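Suction or fingers for picking mixed junk out of a metal bin?

kalliopi_milosevic
Posted Saturday

Hi all, I've got a small arm on a bench picking odd stuff out of one metal bin and dropping it in the one behind. I started on a Gultlow suction cup and it was great on boxes, useless on anything cloth. So now I'm on a two-finger Troker and the cloth is fine, but it keeps fumbling the flat things.

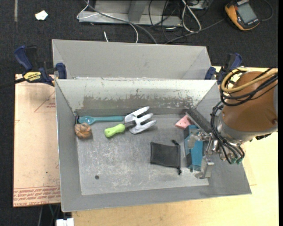 Troker fingers over the blue box, spoon and hand fork still to go.

The spoon is the worst of the lot when it's lying along the wall. Do I go back to suction, get softer fingertips, or change something in the controller? I'm on the stock Ristić settings with grip force at 70 percent. Budget is $200, so please don't tell me to buy a whole new hand!

benchrat_dale

Keep the fingers. That black drawstring pouch would just leak air on a cup, and so would the knotted thing on the left. I'd drop the force to start with (70 is a lot for a plastic handle) and come in with the fingers across the handle, a little away from the wall. Mine got way better once I let the wrist give a bit on contact instead of stopping dead at a set height. And clamp the bins down if you're going to push on the floor of them, but I see you've got the Irwins on there already.

mo_tinkers

suction all the way, never had a problem

pvelez

Depends what's in your bin, Mo. I ran both for a while, 1,120 picks on the cup and then the same number on fingers, and the cup only won on smooth boxes. Garden tools were hopeless with it. If you have money left over, try the Grirach soft tips, they slid under thin stuff better for me. They do wear, I swapped mine at 3,000 picks and should have done it sooner.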